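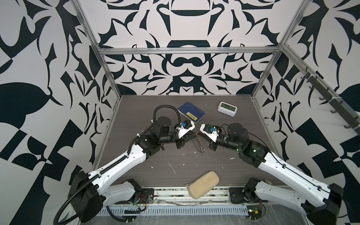

Tuesday, half six, rain. Let myself in at the Zorden side door because the front one sticks. Stillhouse cold. Nineteen years I've walked past those two stills and never once heard them this quiet.

Last cask to go. Number 508. Azevedo had bought the lot, warehouse and stock and the name on the gate, and wanted everything gauged and written down by noon. Fine. Dipstick, torch, ledger. The ledger older than me, starts in 1932, first page all blots.

508 wasn't where it should be. Back row, bottom, behind the sherry butts. I got down on my knees. Knocked it. Full, or near enough.

Full, after all that time! Makes no sense. The angels take their share, they always do.

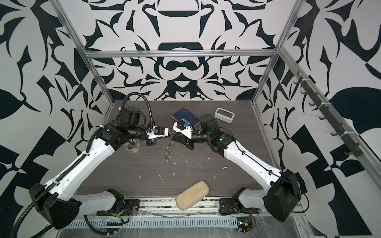

Azevedo's people had sent a letter about the new place at Plulla. Bottling, labels, the lot, five hundred cases a day. I'd read it twice in the van. My sister says I should go and ask for a job there, she's been on at me since August. I kept thinking about the place. Would I stand in there all day? Me, who can't work the kettle at hers.

Anyway. The bung.

It came out easy, too easy, and the smell came up. Not whisky. Well, whisky, but under it wet wool and apples and the back room at Zeltoleck where my dad used to fill casks by hand. I sat down on the floor. Had to.

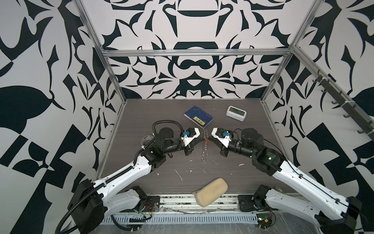
Drew a bit off into the glass. Pale, far paler than it should of been. Tasted it. Sweet, then salt, then my dad's coat.

Clock said ten to twelve. No idea how. Tyres on the gravel, a car door, then anothr.

I put the bung back and hit it twice with the mallet. Opened the ledger, found the line. Wrote 508, empty, leaked. My hand was quite steady.

Then I rolled the sherry butt back across and went to let them in by the front, shoving with my shoulder where it sticks.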